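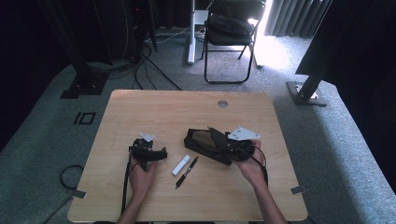 **De:** Tamunoemi Bassey
**Para:** lista material-oficina
**Asunto:** Re: [material-oficina] Estuches de escritura, dotación por mesa
**Fecha:** 2018-06-06

Contesto por partes, con el texto original intercalado.

> Desde Okafor nos piden cerrar el listado de material menor antes del
> inventario de octubre. En la hoja figuran 40 estuches de escritura y no
> está claro qué modelo es ni qué debe llevar dentro cada uno.

El modelo es el estuche pequeño negro, de tela por fuera y con forro beige. Cierra con cremallera. En la hoja antigua aparecía como «bolsa portabolígrafos» y en la de Sirkton como «neceser», de ahí las dos líneas duplicadas. Propongo dejar una sola, con la referencia 1031 y la denominación «estuche negro, forro beige». La marca no la pondría en la denominación, solo en observaciones, porque si se cambia de proveedor hay que rehacer la línea entera.

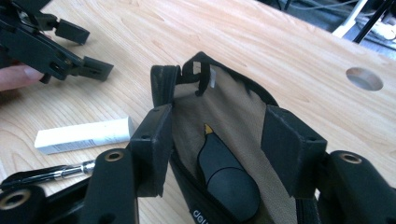 *Ref. 1031, abierto. Forro beige con etiqueta blanca cosida junto al borde; rótulo «deli» en la tela exterior.*

> ¿Qué contenido se considera estándar? En Preruvness meten de todo,
> incluidas pilas y clips sueltos, y luego no hay quien cierre la
> cremallera.

Contenido que propongo:

- un bolígrafo negro con clip
- un rotulador
- hueco libre para una pieza pequeña (goma, capuchón de repuesto o memoria USB)

Con eso el estuche cierra sin forzar. Los clips metálicos van en la caja de cajón, no en el estuche: se meten entre los dientes de la cremallera y rayan el cuerpo de los bolígrafos. Las pilas tienen su propio contenedor desde el año pasado. La regla larga no entra y no hay que intentar doblar la tela para que entre; ya hemos dado de baja 3 unidades por costura abierta en la esquina.

> El forro claro se mancha enseguida. ¿Se puede pedir el mismo modelo con
> interior negro?

Se puede pedir, pero no lo recomiendo. En un interior negro un bolígrafo negro no se distingue y hay que vaciar el estuche para encontrarlo. Sobre el beige se ve al abrir. Las manchas de tinta en el forro son estéticas y no afectan al uso. Para limpiarlo: volver el forro hacia fuera, agua tibia con jabón neutro, cepillo blando y secar abierto. Nada de alcohol – en las pruebas extendió la mancha y endureció la tela.

> Los rotuladores, ¿punta arriba o punta abajo?

Con el estuche tumbado da igual. Si se guarda de pie, punta abajo los de base agua y en horizontal los permanentes. Lo único que pido es que estén tapados. Un capuchón suelto se guarda en el mismo estuche hasta que aparezca su rotulador; no se deja encima de la mesa, y menos en las mesas claras con pasacables, porque acaba en el agujero. En Pustus recuperaron más de 8 capuchones de la canaleta cuando cambiaron el cableado.

> Última cosa: ¿el estuche se asigna a la persona o a la mesa?

A la mesa. Si alguien cambia de sitio, el estuche se queda. La revisión se hace con el estuche abierto del todo, separando los dos bordes para ver el fondo, y se apunta lo que falte en la columna F. No hace falta sacar el contenido salvo que haya tinta derramada.

Pendiente por mi parte:

1. Fusionar las dos líneas duplicadas y pasar las observaciones a la que queda.
2. Confirmar con Sirkton si las unidades de repuesto son del mismo largo. En su catálogo la medida viene sin la cremallera.
3. Preguntar en Okafor si aceptan la baja de las unidades descosidas o si quieren repararlas. La reparación es posible a mano, con hilo de poliéster y puntada doble, aunque no sé si compensa el tiempo.

Quien tenga estuches de otro modelo, que lo diga en este hilo indicando mesa y color del forro. Los que no aparezcan en la hoja quedarán fuera de la reposición de octubre.

Un saludo,

Tamunoemi Bassey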